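Brirkeck startet Sammelwoche für gebrauchte Haushaltssachen in Jastside

Jastside, Montag, 29. April. Der Verein Brirkeck nimmt ab heute wieder Sachen aus dem Haushalt an, die noch gut zu gebrauchen sind. Im letzten Oktober haben 400 Haushalte mitgemacht. Die Annahme ist täglich bis 19 Uhr in der Annanstraße 2 geöffnet.

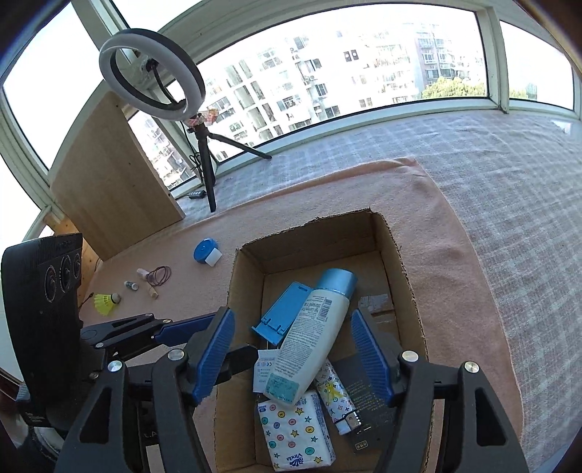 Die Sachen gehen an Familien, welche neu in die Stadt gezogen sind. „Wir bitten, dass jeder Karton nur so schwer ist, dass eine Person ihn tragen kann“, sagt Projektleiterin Sena Ametepe. Kleine Dinge wie ein Handyständer sind willkommen, auch ein Karton mit eingerissenem Rand wird angenommen. Flaschen sollen bitte fest verschlossen sein.

Kontakt für die Presse: Obed Issahaku, Brirkeck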